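Sorkine Bin Cell, item 1262 - setup, upkeep, spares
Sold by Coşkun, Brusevholm. Page last gone over in November, prices by request as always.

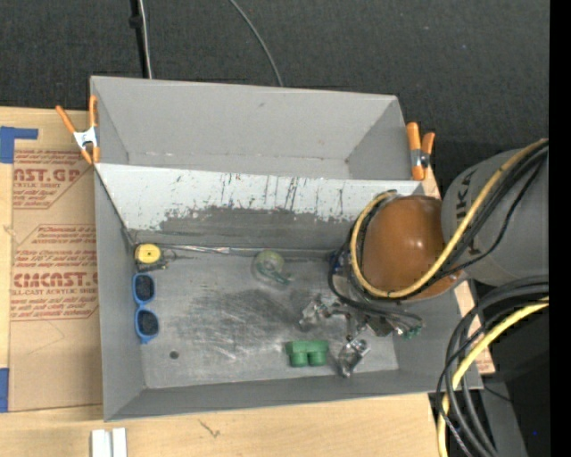
OK so what you get. The Sorkine is the bench kit for picking mixed small stuff out of a divided bin with an arm you already own. You bring the arm and the controller. We supply the bin, the clamps, the gripper, the cable dress kit and the mounting bits. Table not included. People ask every time. Any solid flat table that doesn't wobble when the arm brakes hard.

In the kit
Divided bin, gray, open top, sloped walls
Orange-handled spring clamps
Gripper with finger set, boxed separately
Adapter plate, blank or drilled to your flange pattern (tell us which when you order!!)
Cable dress kit - hook and loop straps, sleeve, a bag of ties
Setup sheet. The printed one is out of date, use this page.

Not in the kit
Arm, controller, camera, safety gear, objects to pick.

Bin placement
Put the bin down first, arm powered off. Long side square to the table edge. You want the near compartment in the comfortable part of the reach, elbow still bent when the fingers are at the far corner. If the elbow is straight at the far corner you will hate it later, so slide the whole bin in.

Then the clamps. One each end. Squeeze, seat, let go, then push on the bin sideways with your palm. If it moves at all, redo. Clamps go where the wrist won't swing over them. Obvious on paper, less obvious once you're running a path with the wrist tipped over to get at something in a corner. We have sold a lot of replacement clamp handles.

Can the bin go straight on wood? Yes. Can it go on a sheet? Also yes, acrylic or similar works fine, just be sure the sheet itself is held down or the bin and the sheet go walking together. Tape the corners of the sheet. Painter's tape is OK for a day or so, for anything longer use something better.

Mark the bin corners on the table with pencil when you're happy. Somebody will lean on it.

Teaching the walls
This is where most support mails come from, so slow down here.

The walls slope. The divider slopes too. A plain box model with vertical walls is wrong for this bin and you will scrape. Load the bin model from the download area, or teach it by touch: jog a closed finger to the floor in each corner, then to the rim above each corner, save the points, let the controller build planes between. Do the divider the same way, both faces if you plan to drop into the back compartment.

Run at 30 percent speed for the first passes. Empty bin. Then with objects. Then up. Not the other way around.

Keep-out on the seam at the foot of the divider. There's a lip there and a finger coming in flat can catch it. Small margin is enough. Too large and the arm refuses anything that rolled up to the back, and then you mail us saying the gripper "can't see" things.

Corners are hard. Flat things standing up against a wall are hard, clear things are hard on the camera side and round things roll off when you touch them. None of that is a fault in the kit. Approach angle matters more than grip force for all of these - Sibel Yazıcı on our support desk has a sheet of approach angles that work with this bin, ask for it by name ("Sibel's angles") and she'll mail it over.

Cable dressing
Do this properly the first time. I mean it.

Cables and air run along the outside of the arm, over the links, down past the wrist. Leave a loop at every joint that turns. Loop too small, it pulls the connector. Loop too big, it hangs in the bin or snags a clamp. How to check: jog the wrist all the way one way, all the way the other, elbow up, elbow down, and watch the cables and not the gripper. Whole thing takes ten minutes and saves you a connector.

Straps on the links, never across a joint. Leave them loose enough that the cable can slide a little underneath. Ties only where nothing moves. Trim the tails, they scratch hands.

Thick cable and thin cable should not be strapped in one tight bundle. The thick one wins and the thin one gets bent sharp at the strap. Strap the thick one, then let the thin ones ride alongside.

The run from the arm down to the floor should clear the bin rim. If it lies on the rim it'll saw back and forth all day. Lift it or move the anchor point. We sell a stand-off post (ask for the Bestamix post, it's a third party part, we just stock it) which holds the bundle up. Not fancy. Works.

Gripper mounting
Adapter plate on the flange, locating pin in, screws in crosswise, snug first, then tight. Torque value is on the bag label - if the label is missing write us, don't guess.
Gripper on plate.
Plug the small connectors last. They only go one way. If it feels like it's not going, it's not going.
Fingers last of all, and run an open/close by hand from the pendant before any auto moves.

Set the tool point at the fingertips, closed. Re-set it every time you swap fingers, even for the same type of fingers. Yes every time. New ones are a hair longer then worn ones.

Looking after it

Every shift
Look at the fingertips. Chips, bends, gunk. Wipe.
Push on the bin. Did it move? Check the pencil marks.
Look over the cable loops, one trip around the arm with your eyes.
Take out anything that isn't supposed to be in the bin.

Every 300 hours
Finger screws, check and retighten.
Strap check, replace any that have gone fuzzy.
Clean the gripper linkages with a dry brush. No spray oil! It holds dust and then the dust makes a paste.
Wiggle test on the connectors with the gripper powered and the arm stopped. If the status light flickers, that connector is done.
Re-touch the floor corners and compare with your saved points.

Bin wear
It scratches. All of them scratch, floor first, then the face of the divider where things get dragged up and over. Paint comes off the divider in normal use and that's cosmetic. We don't take bins back for scratches, please stop asking. What is NOT cosmetic: a raised edge or a burr you can feel with a fingernail, a floor that rocks, or a seam that has opened up enough for a thin part to slide under. File a burr flat. Seam, call us.

If your camera gets confused by a shiny patch on the floor, matte gray paint from any hardware store, light coat, let it dry overnight, re-check the corner heights after. Or change the lighting, cheaper. A couple customers line the floor with thin rubber. Works ok but your floor height changes, so teach again.

Common repairs

Finger bent. Don't straighten it. It'll look straight and it isn't. Swap the pair, never one.

Gripper closes but the force drops off. Air or cable first, gripper last. Nine times out of ten it's a kink at the wrist. Straighten the bend, make the loop a bit more generous, try again. If it's still weak unplug, check the pins for a bent one, plug back.

Gripper stops mid stroke. Something is in the linkage. Power off, look with a flashlight, pick it out with a plastic pick. Not a screwdriver.

Arm stops with a collision error over the same spot each time. Bin has shifted or the clamp is in the way. Check the pencil marks before you touch any software.

Collision errors at random spots. Cable drag, usually. Payload setting second. The payload has to include the plate, the gripper and the cable hanging off the wrist, people leave out the cable.

Clamp doesn't hold. Pads worn or spring tired. Clamps are cheap, bin 'em, we ship in pairs.

Jacket on a cable is nicked. Tape is a stopgap till the end of the shift and no further. Order the cable.

Spares (ask for current price and stock)
Finger set
Spring clamps, pack of 2
Dress kit refill, straps and sleeve only
Wrist cable, short
Wrist cable, long - tell us your arm reach
Bin, complete
Divider panel, bare or painted
Bestamix stand-off post
Connector set, gripper side

Anything on that list ships out of Brusevholm, normally same day if you get us before 2 in the afternoon. Bins go on a pallet so add a few days.

Bits people ask

Does it fit my arm? If the flange is one of the common patterns, yes. Otherwise send a drawing, we drill the blank plate. Send the actual drawing, not a phone photo of the flange.

Can I flip the bin so the big compartment is at the back? Sure. Teach it again. Reach gets worse.

Can I run without the divider? It comes out, yes. The bin is less stiff without it, so watch the clamping.

Do you do install visits? Asger Grímsdóttir does them when her calendar allows. Half a day usually covers bin, gripper and cables if your arm is already bolted down and running. If the arm is not bolted down when she gets there the visit is still billed.

Warranty? Gripper and plates covered. Fingers, straps, clamp pads and bin finish are wear parts and are not.

For support, send us the item number, what arm, what it was doing when it stopped and a picture of the wrist with the cables in it. The cables please, not only the error screen. Mails with no picture get asked for a picture, which just costs you a day.

Old setup sheet (the folded one, black print) gives the wrong order for gripper and connectors. Connectors go after the gripper is tight. Correcetd sheet is in the downloads.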